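Forum > Arms and grippers > Faults and safety
Topic: Gripper opens by itself when lifting a steamer tier

steamtable_hy
Hello all. I want to report a fault and ask for opinions. We have a small arm with a two-finger gripper, and the task is to take the tiers of an electric steamer by the side handles, lift them and put them down on the table. The program worked well all of September. On Tuesday the gripper opened in the middle of a lift and the upper tier fell back on the lower one. There was no water inside and no person was near, but I did not like the sound.

What I know until now:
The log shows no fault code from the gripper.
The position value jumps from closed to fully open in one step.
It happened 2 times in 240 lifts, both times when the wrist was turned far to the left.
Supply is a Preda bench unit, set by the manual. 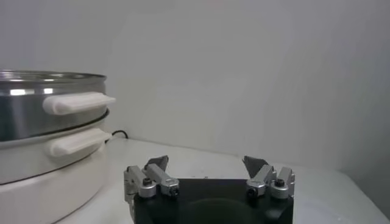
I already cleaned the fingertips and checked the screws of the links, none was loose. My first idea was that the handle is too smooth and slips out, but then the fingers should close more, and they did the opposite. Has anybody seen this?
Hwa-young Yeom

Wanside
Fingers that go to open in one step with no code, I would say the gripper rebooted. Many of them do a homing move after power comes back, and homing means open. Look at the uptime counter if yours has one.

caterlow_fan
I don't agree. If it rebooted you would lose communication for a moment and the driver would complain. More likely you have an old open command waiting in a queue. I had this with a Caterlow controller: the stop command cleared the arm queue but the gripper queue stayed. Took me two weeks to find.

steamtable_hy
Thank you both. There is an uptime counter, I did not know about it. After the second drop it was at 11 minutes, and the arm was running since morning. So I think Wanside is right about the reboot. About the driver: it reconnects silently, and this message is only written at debug level. I had debug turned off.

caterlow_fan
OK, then I take it back for your case. A driver which reconnects silently is a bad driver in my opinion, but that is another topic.

ys_tak
Far left wrist and a reboot, this is a cable problem until you prove something else. Put a meter on the supply wires at the gripper end and turn the wrist slowly by jogging. Keep your hands outside when the joint moves, use long clips. On mine the voltage looked perfect until the last part of the rotation. 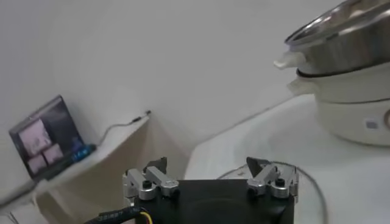

Does a short break in the supply really make the gripper open?
It depends on the model. On ours a break of 200 ms is enough, because the controller starts again and runs homing without asking. Some grippers have a brake or a spring and keep their last position - read the power-loss page in the manual before you trust this.

Please do not go back to lifting before it is solved. A tier with hot water in it is a different thing from an empty one.
Young-sook Tak

Wanside
Agree on the meter, but log it too. A slow display will hide a short dip.

steamtable_hy
I did the test with logging. At the far left the supply drops to nothing for a short moment, every third or fourth turn. One wire in the plug was holding only by a few strands. I made a new end and gave the cable more slack at the wrist.

I also changed two things in the software. Homing after power-up now waits for a confirmation, and the arm stops if the uptime counter goes backward.

fokusport
Sorry, but stopping the arm does not help if the fingers are already open. The pot is falling at that moment. For hot things you need a gripper that holds without power, and no software will change this.

steamtable_hy
You are right, and I wrote it badly. The stop is only so that the arm does not continue the program with nothing in the fingers. We will stay with empty tiers on this gripper. If I find one with a brake that fits our flange, I will write here how it behaves.

ys_tak
Check the other end of the cable also. I repaired only one side the first time and had to open everything again.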